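Home | Projects | Reports | Student Work | Contact

Waiting Time and Missed Visits at a Small Dental Clinic: Student Project Report

10/06/2026 | By the Brirkthorpe project group, second year

1. Why we chose this subject

Many patients in Brirkthorpe book a dental check-up and then do not come. The Sartori clinic, where two of our group made their practice weeks, has this problem since it opened its second treatment room. A missed visit means an empty chair, and another patient with pain must wait longer. Our teacher asked us to choose a problem which is small enough for one term, and we agreed that this one is suitable.

We wanted to know two things. First, which kind of visit is missed most often. Second, whether a reminder by text message, sent two days before, changes the number of missed visits.

2. The clinic and its records

Sartori is a family clinic. It offers check-ups, cleaning, fillings, root canal treatment and simple extractions. Children are seen mostly in the afternoon. The clinic keeps its bookings in a program called Pomine, and the reception desk allowed us to receive a list from it without names, addresses or birth dates. Each line had only the type of visit, the hour, the number of days between booking and visit, and whether the patient came.

The list had 2,000 lines. We removed the visits which the clinic itself had moved or canceled, and also the lines where the type of visit was not filled in. After this we had 915 lines for the first period, before the reminders, and 900 for the second period, with the reminders. We did this cleaning by hand in a spreadsheet, and it took more time than we had planned.
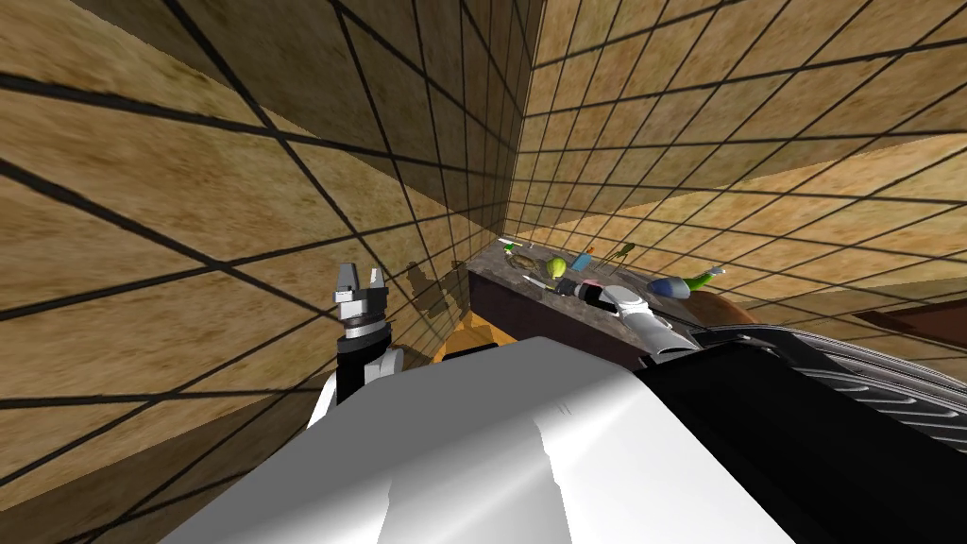
Fig. 1. Rendered view of a robot's upper body and arms, with small household objects on a dark stone countertop.

3. Results

In the first period, 242 visits were missed. Most of them were check-ups and cleanings. Patients who had a filling or an extraction came more regularly, and we think the reason is pain: a person who has toothache does not forget the hour. Visits booked a long time before were missed more often than visits booked in the same week.

In the second period the number of missed visits was lower. The difference was clear for check-ups and small for root canal treatment, where it was already low. For children we did not see a change. The message goes to the telephone number in the record, and for some families this number is old.

We also looked at the hour of the visit. Early morning visits were missed a little more than the others, but the groups were small and we do not want to say more than this.

4. What went wrong

Our first plan included a short questionnaire for patients about fear of the dentist. We prepared it with the survey tool Statine, but only few people answered, and the answers came nearly all from people who did come to their visit. For this reason we left the questionnaire out of the results. It would be better to ask by telephone, with permission from the clinic.

The two periods were also not in the same season. The second one included a part of June, when families begin to travel, so our comparison is not perfect.

5. Suggestions to the clinic

- Check the telephone number at every visit, especially for children.
- Offer the next check-up nearer to its date, when this is possible.
- Keep a short list of patients who can come on the same day.
- Write the type of visit in every line of the booking program.

The clinic has started with the first point. The list for the same day is still under discussion, because the reception desk has only one person in the afternoon.

If another group continues this work, we recommend to ask for the list early in the term and to agree on the visit types before the cleaning starts. Our spreadsheet, with the notes on removed lines, is in the shared folder of the course.

Last updated: end of term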